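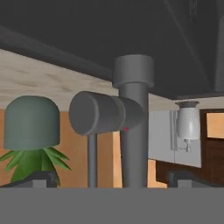

Speaker notes – open day, simulation track, Fri 17 March
Slot: 30 minutes including questions. Heike Gerlach introduces, then hands over the clicker.

## Opening (2 min)

- Good morning. I work on the kitchen environments at Roston. The talk covers how we build them, how we run a policy in them, and what we log.
- The group has come from the hardware hall, so they have seen the real arm already. Skip the arm slide unless asked.
- State the scope early: rigid objects and simple joints. No cloth, no liquids. Water from the tap is not modeled.

## Why a kitchen

- Fixed fixtures, movable objects, and a lot of surfaces that get in the way of the arm.
- Sinks are hard on planners. The rim is raised, the basin is below counter height, and the faucet takes up the space above it.
- Dark basins are hard on vision. Depth estimates trained on bright counters drift when the background goes to black.
- Mention Getell here. They supplied the first set of fixture meshes, and we still use their naming scheme.

## Scene build

- Each object has two meshes: one for rendering, one for collision. The collision mesh is coarser.
- Thin parts are the usual problem. A faucet lever that is one smooth rod in the render may be a box in the physics.
- Textures are swapped between runs. Geometry stays fixed within a batch – otherwise we can't tell which change broke the policy.
- Plants are there as clutter. The leaves have no collision in the current build. Say this before someone asks why the gripper can pass through them.
- Pause for questions. Keep it short.

## Live demo (11 min)

- Start the Purix viewer before the talk. It takes a while to load and the first camera switch stutters.
- Run the sink corner layout. Leave the arm under manual control for the first pass, then start the policy.
- Point out the gooseneck faucet. The path planner has to treat the loop as an obstacle, including the open space inside it, or it will try to reach through.
- Point out the bowl of pears at the far end of the counter. Ask the audience which pear they would pick first. The top of the pile is easier to reach; the ends of the bowl leave less room for a finger.
- Switch to the view with both fingers in it and hold there while talking about reach.

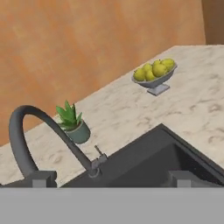
## Results and limits

- Six layouts are in the current test set. Report success per layout, no pooled number.
- Most failures are at contact: a finger touches the rim of the bowl and the pear rolls.
- Friction values are tuned by hand. The Szewczyk method would replace this, but it is not merged. Target is July.
- Transfer to the real arm is a separate talk. Refer people to Heike.

## If the demo fails

- Restart the viewer once. If it hangs again, go to the recorded run on the desktop and carry on from the results section.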